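3.2 Household purchases and distance to market

Food diaries were kept by 158 households in the Ramdale settlement for 10 weeks, starting in January. Households more than 6 km from the main market bought fresh vegetables less often and spent more of their food budget on fried snacks and refined maize flour.

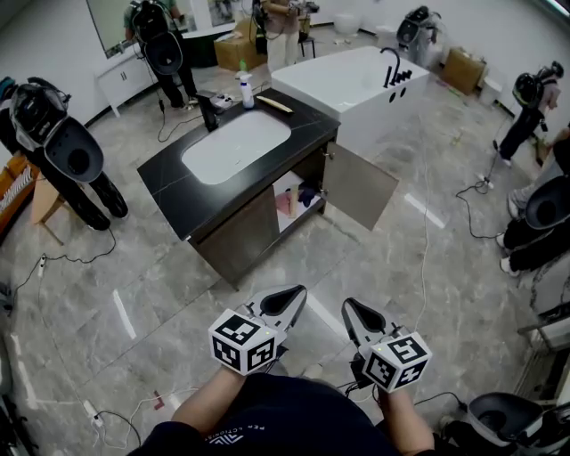 Figure 3. Indoor session, vanity and sink.

Income explained part of this gap – but only part. Mosoti and Lund found a similar pattern in Nisik, where street vendors were the main source of greens for low-income families.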